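Workshop notebook, storage bench
January 25, 2022
Entry by Y. Ellwood; read and countersigned by E. Olszewski

Purpose: to enlarge the system partition on the Ulness file server, which had 4 GB free, by taking space from the adjoining data partition.

A full copy of the disk was made to the Ketilsson unit before any change. The copy was checked against the source and 359 folders matched.

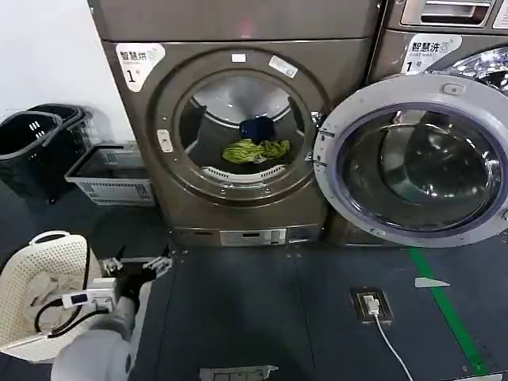

Washing machine no. 1, door open.

The data partition was reduced first. The tool refused the first attempt and reported a file that could not be moved. Mr Medrano traced this to the page file, which was switched off for the duration of the work. The second attempt was accepted.

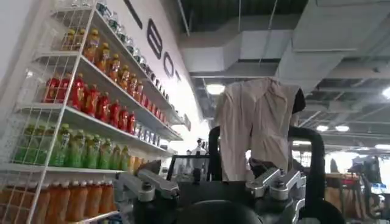 The freed space was then moved to the left and joined to the system partition, now 115 GB. The data partition stands at 608 GB. Time taken for the move was not recorded and should be next time.

The server started normally. The page file has been switched on again. Ms Kaczmarczyk is to confirm that the Hulano backup job still finds the correct drive letter.
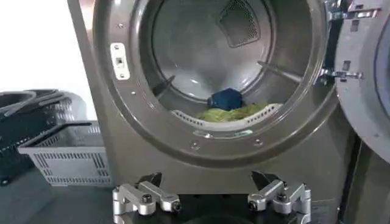
Drum seen through the open door.

Outstanding: the old recovery partition remains in place. It is not to be deleted until M. Adamczyk has agreed in writing.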